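拉链为什么能咬得那么紧?

小朋友,早上出门前,你是不是常常听见大人在门口喊:“把拉链拉好呀!”于是你低下头,捏住那个小小的拉头,“嗞——”的一声往上一提,两片衣服就乖乖地合在一起了。这个声音你大概听过好多好多遍,可是你有没有停下来想过,两排小牙齿,不用胶水,也不用针线,怎么就能抱得那么紧呢?

今天我们就来慢慢聊一聊这件事。你可以先去找一件带拉链的衣服放在腿上,一边读一边看,这样会有意思得多。

先看那两排小牙齿。它们的名字叫“链牙”,一颗一颗排在布带的边上,左边一排,右边一排。如果你把眼睛凑近一点(别让它夹到头发哦),会发现左边的牙和右边的牙是错开站的:左边有牙的地方,右边正好是个空当;右边有牙的地方,左边又正好空着。就像你把两只手的手指交叉握起来,每根手指都住进了对面的手指缝里。

不过,光是错开还不够。很多链牙的一面有个小小的凸起,另一面有个小小的凹坑。这一颗的凸起,刚好嵌进下一颗的凹坑里,一颗扣一颗,一直扣到最上面。你从两边往外扯,每颗牙都被上下两个邻居夹住了,想跑也跑不掉。有一种很软的拉链,牙齿是用一根长长的细丝绕成一圈一圈的,样子不太像牙,可是互相勾住的道理差不多。

那么,谁来让它们扣上呢?这就轮到拉头出场啦!拉头看起来只是个小疙瘩,肚子里却藏着一条“Y”字形的小路。上面有两个入口,下面只有一个出口。你往上拉的时候,左右两排牙从两个入口分别走进来,小路越走越窄,把它们挤到一块儿,一颗挨一颗地扣好,再从下面那个出口出去。往下拉呢,牙齿就倒着走:从下面进来,碰到中间一块尖尖的小楔子,楔子像船头分开水面那样,把它们轻轻地推开了。

所以拉头一会儿是“合拢员”,一会儿是“分开员”,一个人干两份活,真是辛苦!

拉链住在衣服的哪里,也很有讲究。外套的拉链常常在正中间,从领口一直到下摆,这样两只胳膊穿进去都方便。
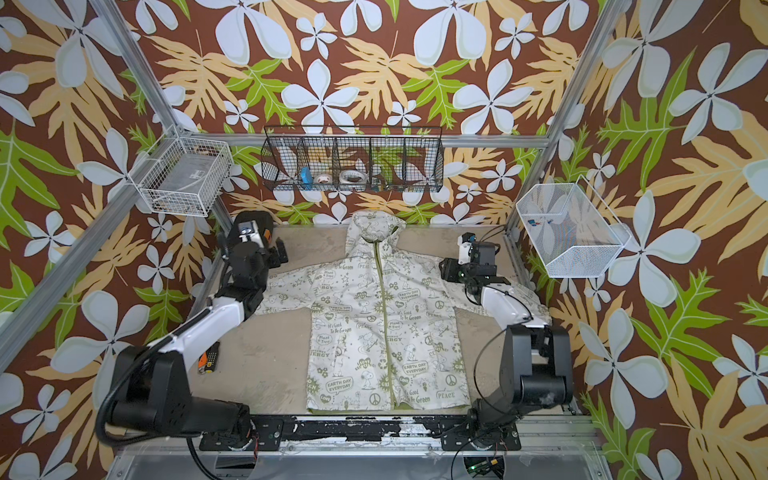 带帽子的白色外套,绿色的拉链就在前面正中间。 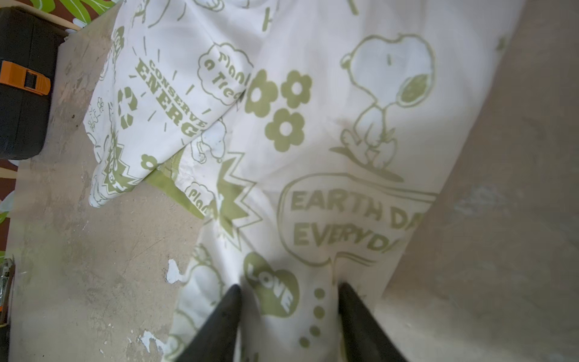
外套拉链还有一个本领,是裤子和书包上的拉链通常没有的:它的最下面可以完全分开。你看,最底下一边有根小插杆,另一边有个小方盒。要先把插杆插进拉头,再一直插到小方盒的底,才能往上拉。好多小朋友刚学穿外套的时候,就是在这一步着急得直跺脚。没关系的,我小时候也跺过,跺得还挺响。

这里有个小窍门:插好以后,用一只手捏住下面的小方盒,轻轻往下拽着,别让它歪,另一只手再慢慢提拉头。如果一上来就使劲,插杆没到底,上面的牙齿就会排错队,拉到一半,肚子那里鼓出一个大口子,风呼呼地往里钻。

要是拉链卡住了怎么办?先别硬拽!多半是有一小片布或者一根线头跑进拉头里去了。把拉头往回退一点点,再把那片布朝旁边慢慢抽出来。如果没有夹到东西,只是觉得涩涩的,可以请大人帮忙,用铅笔芯在牙齿上来回涂一涂。铅笔芯里有石墨,石墨很滑,拉头走起来就顺溜多了。白衣服要小心一些,涂多了会弄得黑乎乎的,换成一小截白蜡烛会更合适。

洗衣服之前,最好也把拉链拉上。敞着的拉链在洗衣机里甩来甩去,牙齿容易磕坏,还可能勾到别的衣服,把毛衣勾出一个长长的线圈来。

最后,给你留一个可以在家里玩的小游戏。准备2把一样的旧梳子,最好是齿比较粗的那种,面对面放在桌上,让这一把的齿插进另一把的齿缝里,再往两边轻轻一拉。咦,怎么一下子就分开了?因为梳子的齿是直直的、光光的,没有凸起,也没有凹坑,谁也勾不住谁。现在再摸摸你衣服上的链牙,想一想,如果让你给梳子的齿改个样子,你会在哪里加一个小疙瘩,又在哪里挖一个小坑呢?画在纸上,拿给家里人看看吧!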